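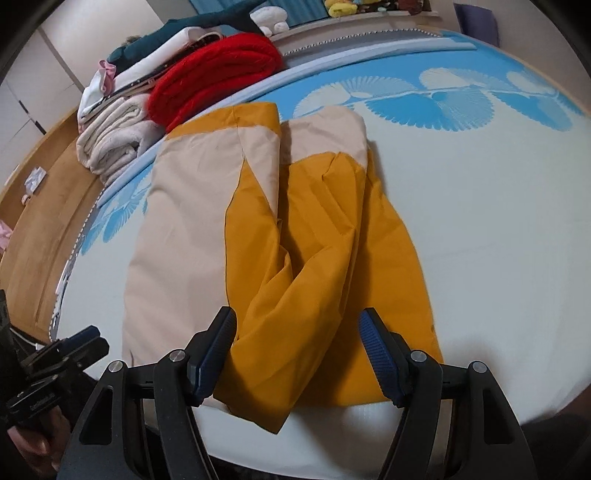 Trying out your first pair of pads is the part of the set-up most people enjoy, so take your time with it and please don't start on anything precious! A two-tone garment like the mustard and beige one is a lovely first subject, as the change of color makes it easy to see which layer you are about to pick up. Leave it loosely folded on a plain stretch of sheet, and bring the jaws over it fully open, one on each side of the fold you want.

1. Fit the ribbed pads to the Koser hand grip and press until both sit flush in their backing pieces.

2. Open the jaws all the way, then squeeze the handle slowly until the pads just meet. Do this 2 times before you go anywhere near cloth.

3. Lower the tips to the fold, close gently, lift a hand's width and hold. Write down whether you got one layer or more.

4. Swap to the smooth Zillstead pads and go through step 3 again, on the same fold if you can find it.

Note: Kumudini Liyanage, who wrote our comparison sheet, likes 300 lifts per pad type before choosing a favorite. A shorter afternoon is fine for home use.

Caution: Keep your fingers clear of the linkages whenever the jaws are moving. If a pad starts to peel, stop and order part 229.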